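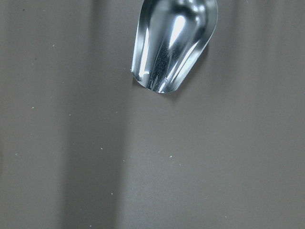

Wrist view, scoop over the gray surface.

Dosing scoop on home-built arm leaves grains behind
Emlyn Bevan
Shared workshop build. The arm tips a steel scoop to dose dry powder, target 50 g. Load cell under the cup reads low by up to 3 g, and the error drifts over a run of 100 cycles. Fine dark grains show in the lower middle of the bowl. I also want to detect spills from the wrist camera, but the reflections in the metal trip the threshold. Change the tip angle or the scoop?

Eirlys Probert
Neither yet. Tare with the scoop as it is after a dump, then weigh the cup after every tip and correct with a second small tip. For residue, add two short wrist reversals at full tilt - J5 only, low amplitude. Ground the scoop if the mount is printed plastic. For vision, mask the scoop (it is fixed relative to the camera) and difference the rest against a reference taken at the same pose.

Amado Calimlim
had same thing, plastic scoop was worse

Seren Bellis
Lock exposure before differencing. The shadow beside the scoop moves with the arm, so extend the mask on that side.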